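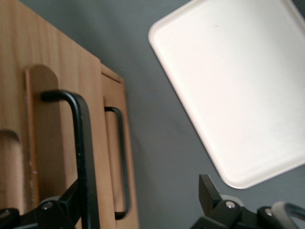 Helles Holz, schwarzer Bügelgriff.

1/ Seit Mai lese ich überall, man solle Möbel nur noch »fürs Leben« kaufen. Teurer, dafür einmal. Klingt vernünftig. Ich glaube es trotzdem nur zur Hälfte und schreib mal auf, warum.

2/ Anlass ist der neue Katalog von Prament. 71 Seiten, auf gefühlt jeder steht »Generationenmöbel«. Eine Garantie über Generationen habe ich darin gesucht. Gefunden habe ich fünf Jahre auf Scharniere und zwei auf Oberflächen.

3/ Dann die Ersatzteile. Ich wollte wissen, was ein einzelner Griff kostet, wenn mal einer abreißt. Antwort vom Kundendienst: nur im Set, 54 Euro, Lieferzeit offen. Ob die Serie in zehn Jahren noch geführt wird, wollte mir niemand schriftlich geben.

4/ Bei Kestberg das gleiche Spiel, nur freundlicher. Die haben immerhin eine Seite »Reparatur«. Darauf steht, man möge sich an einen Tischler in der Nähe wenden. Danke, da wäre ich auch allein draufgekommen.

5/ Was mich am meisten stört, ist die Rechnung dahinter. »Die Kommode kostet im Jahr weniger als ein Abendessen.« Ja, wenn ich sie 40 Jahre behalte, nie in eine Wohnung mit Dachschrägen ziehe und meinen Geschmack von heute bis zur Rente durchhalte. Ich kenne meinen Geschmack. Der hält keine 40 Jahre.

6/ Gegenprobe aus dem eigenen Haushalt: Mein billigstes Regal ist vom Flohmarkt und hat vier Umzüge hinter sich. Das teuerste Stück war nach dem ersten Umzug verzogen. Das beweist gar nichts, schon klar. Aber die Kataloge arbeiten auch nur mit Einzelfällen, bloß mit schönerem Licht.

7/ Massivholz ist übrigens auch so ein Wort. Ich habe bei drei Angeboten nachgefragt, wie Rückwand und Schubladenböden gemacht sind. Zweimal kam »Holzwerkstoff«, einmal kam ein Gutschein.

8/ Und wer jetzt sagt, dann verkauf das gute Stück halt weiter: habe ich versucht. Eichenkommode, gepflegt, Neupreis vierstellig. In den Kleinanzeigen 123 Aufrufe, zwei Nachrichten. Eine lautete »Letzter Preis?«, die andere bot 200 Euro, wenn ich liefere. Soviel zum Wiederverkaufswert.

9/ Bin ich gegen gute Möbel? Nein. Ich mag Schubladen, die ordentlich laufen, und Holz, das man abschleifen kann. Mich nervt nur, dass mir der höhere Preis als Sparmaßnahme verkauft wird — und zwar von denen, die ihn kassieren.

10/ Was ich vor dem Kauf inzwischen frage: Gibt es Einzelteile? Welchen Lochabstand haben die Griffe, Normmaß oder Hausmaß? Kriege ich das Ding zerlegt durchs Treppenhaus? Wer auf die zweite Frage keine Antwort hat, hat vermutlich auch sonst nicht viel über Reparatur nachgedacht.

11/ Nachtrag, weil gefragt wurde: Nein, ich habe bei Prament nichts gekauft. Der Griff im Set steht als Angebot noch in meinem Postfach. Wer Erfahrungen mit Kestberg nach mehr als zehn Jahren hat, gern hier drunter. Bitte mit Baujahr.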